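Messtead Student Robotics Club
Progress report to the Gitura fund, 28 Dec 2018
Prepared by Marianna Baran

You asked for plain answers, so I will start with the money. Of the 3,000 awarded we have spent 454, nearly all of it on cables and table repairs. The 900 set aside for the January open day has not been touched, and I am not yet convinced we should hold one.

The students are working on two-arm handling, with a small black RealSense box on a white table as the object. Zuzanna Nowakowski leads the group and Leszek Wasilewska keeps the log.
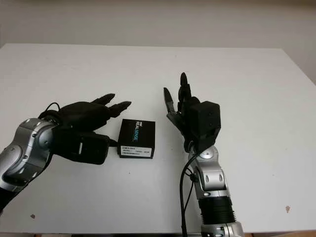 Our application promised 80 logged attempts by the end of term. We have those, but the log doesn't always say what was being attempted, and I would not draw a success rate from it. Aaliyah Bergeron has rewritten the log sheet and the old entries will stay as they are.

The plan to have both arms share one task still looks optimistic to me. The students disagree, and Bożena Wasilewska, who teaches them, takes their side. I have agreed to look again at the end of January.

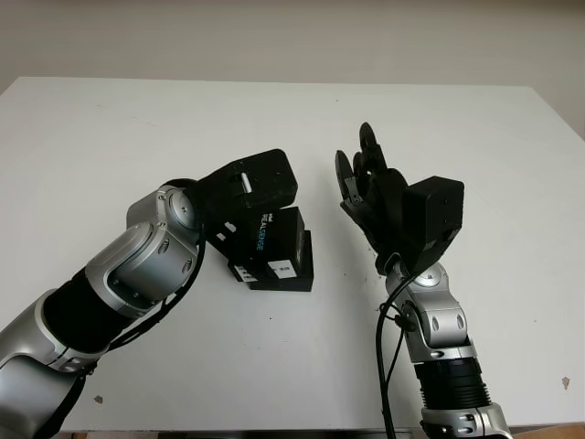

Two-arm work at the table, with the RealSense box resting partly on a second, lower box.

Still open: the Pluvis invoice, and a decision from you on moving the open day money to spare parts.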